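Sugar, glass and the water between

I have been reading up on why hard candy goes sticky. A boiled sweet is a glass, meaning the sugar was cooled too quickly to form crystals. It stays rigid as long as it holds very little water. Once it takes up moisture from the air, the surface softens, the molecules can move, and the piece sticks to its wrapper.

Corn syrup slows crystal growth. It also makes the candy pull in water faster, so the recipe is a trade. Ettore Gatti sent me his notes on this in September, and his test was simple: 8 jars, four with a desiccant packet and four without, all kept in the same closet.
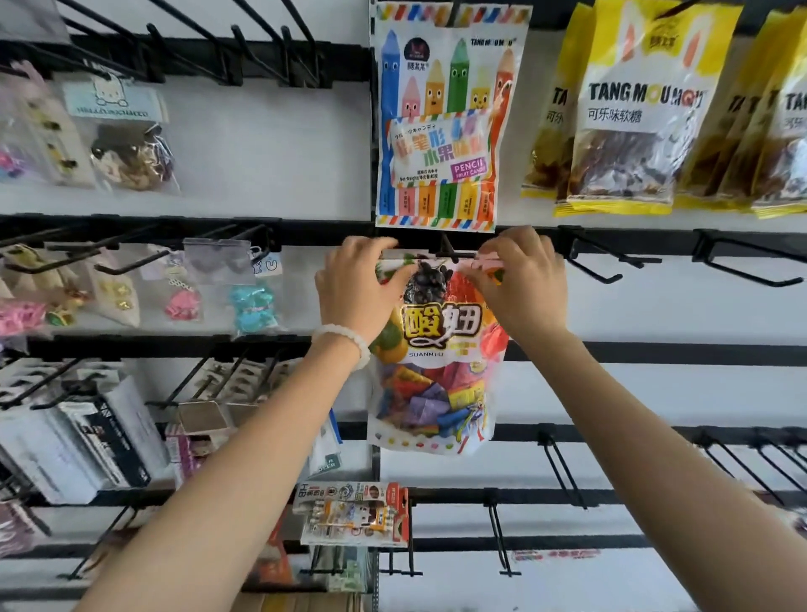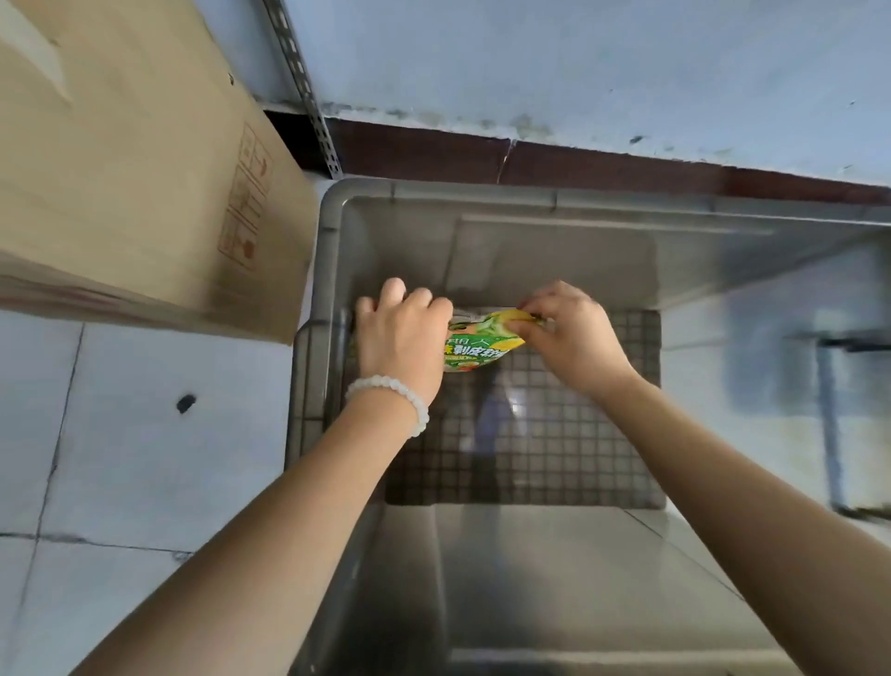 Bagged candy on its hook, and a snack pouch in the gray bin.

The jars without packets went tacky by day 18. The others were still hard when he stopped. He used plain glass jars with screw lids, so his numbers say nothing about plastic film, which lets water vapor through at a rate that depends on the material and the thickness.

I plan to repeat it with the Zurkero hygrometer, logging at 8 in the morning, and with two syrup ratios. Weighing each jar would be better still, but my scale only reads to the gram.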